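Hivard Press Vest, second version: review

By Hawi Workneh
20 September 2020

I have worn the new Hivard press vest since May, first on a four-day safety course and then on two reporting trips, one of them to a border district where there had been shooting most nights. I bought it with my own money. Hivard did not know I was going to write about it and has not seen this text.

I should say at the start what I can't tell you. I have not been shot at in this vest, and I have no way to test the plates. The certificates that came with mine match the serial numbers on the plates, and I checked that with the seller before I traveled. Please do the same with any armor you buy, especially used armor.

What you pay

The carrier with soft panels costs $900. With front and back hard plates it goes up to $1700. My old Cloltumthorpe vest cost less than that as a full set, but it was built for police work and had "PRESS" patches stuck on afterward. One of them came off in a taxi.

Shipping was $60 and took three weeks, most of it spent on export paperwork. If you live outside the country of sale, ask about the license before you pay. Dénes Erdős, a radio reporter I shared a car with on the second trip, waited two months for his, and had to borrow a vest from his station for an assignment in between.

Fit

Hivard sells four sizes. I am 165 cm tall and took the small, which was right in the length. The front plate should cover the top of the breastbone, and on me it does. Sitting down, the bottom edge does not dig into my thighs, and that was my main complaint about the Cloltumthorpe. I could ride in the back seat for a whole morning without taking it off.

The shoulder straps adjust from the front. The side straps close with hook-and-loop, which is quick but loud. If you record sound, do your adjusting before the interview. I ruined the first seconds of a good clip by loosening mine while a mayor was talking.

Women I have lent it to had mixed opinions. Ánh Quan, who shoots video, found the chest flat and tight, and said she would go on using her older vest even though it is heavier. There is no women's cut in the second version. Hivard's website says one is planned, without a date.

Weight and heat

With the hard plates in, you feel it after an hour of standing. The weight sits well on the hips when the waistband is tight, and badly on the neck when it is not. I took the plates out twice when the local advice allowed it. Taking them out is easy. Getting the back one in again alone is not, and I ended up putting the vest flat on a hotel bed and kneeling on it.

The mesh lining helps a little in hot weather. My shirt was still soaked by noon at the checkpoints. The outer cover comes off for washing and dries overnight on a hanger.

Markings and pockets

The word PRESS is sewn on front and back in large white letters on dark blue. I could read it easily across a wide street in daylight. At dusk it was harder, and there is no reflective option, which some people will prefer anyway. You can also cover the letters with a blank flap. I used it once, on the advice of our driver, in a town where reporters were not welcome.

There are two pockets at the front. One takes a phone and a notebook. The other is meant for a tourniquet and fits mine with the strap folded. I would have liked a loop for a radio or a microphone pack. Ctibor Doležal, who ran the safety course, makes his students reach the tourniquet with either hand, and with this layout I could do it on the left but only just on the right.
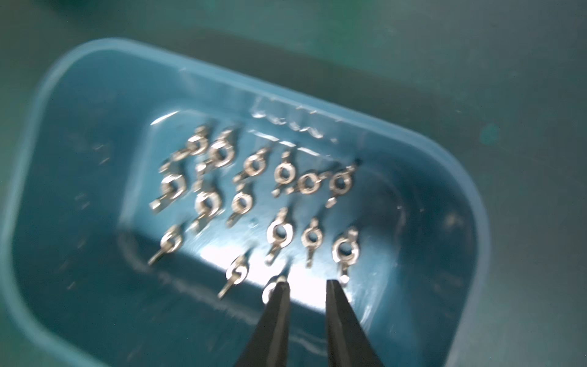 After four months

The stitching is sound except for one loose thread at the left shoulder. The hook-and-loop on the right side has picked up lint and holds less firmly than it did. I wrote to Hivard about a spare strap and had an answer in two days. The strap itself was free, and I paid the postage.

The carry bag is poor. The zipper jammed on the first flight and I now use an old Hudergate duffel.

Who should buy it

If you cover protests a few times a year, this is more vest than you need, and the soft panels alone would do. If you go regularly to places where rifles are being fired, the full set is worth the price for the seated comfort and the sewn markings. Try it on with the plates in before you order, if you can find somebody who owns one. Check that your insurance covers the area too, and pack a helmet, which Hivard does not sell.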